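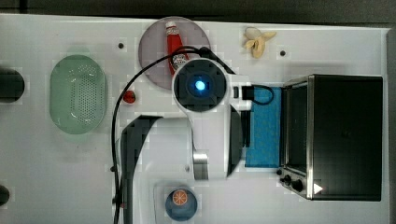
Photo: Ekow Tetteh

Guides > Label makers > Estik > First labels
January – by Fionnuala Mac Mathúna

3. Loading the roll and printing your first labels

The quick-start card says you'll be printing in a minute. Allow longer, and don't throw away the box yet.

1. Open the lid and drop in the roll with the paper side up. The arrow inside the lid is hard to read on the gray model, so go by the paper.

2. Pull the end of the roll past the cutter and close the lid until both sides click. One click means it will jam.

3. Hold the feed button for 10 seconds. The light is supposed to turn green. On ours it stayed orange and the printer worked anyway.

4. Install the phone app. It will ask for your location and your contacts. Refuse both; printing still works.

5. Set the label width to 13 mm. "Auto" picked the wrong width on every roll we tried.

Note: A roll is sold as 64 labels. The test print uses one each time you change rolls, and so does each jam.

Caution: Do not peel a label off the cutter while the motor is running. Colm Carroll bent a blade this way, and the warranty did not cover it.

4. Choosing where the label goes

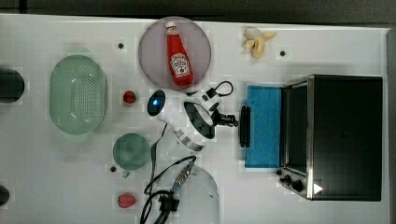 Labels stick best to flat, clean, dry surfaces, and the claim that they hold "on any shape" should be taken as advertising. Test one on something cheap before you do the whole pantry. Curved containers are the hard case, and so is anything that already has a maker's label. With a ketchup bottle like the one lying on the pink plate, leave the white label and its small lettering uncovered and put yours on bare plastic or glass. Keep the text short – a month is enough for most things.

6. Wipe the spot with a dry cloth and press the label down from the middle outward.

7. Leave it overnight before it goes in the fridge. The manual says no wait is needed. Kristóf Szabó tried both ways, and the ones he rushed were curling by morning.

Note: Nokov rolls fit and cost less, but the app may call the roll empty. Press Ignore. For freezer labels, see section 8.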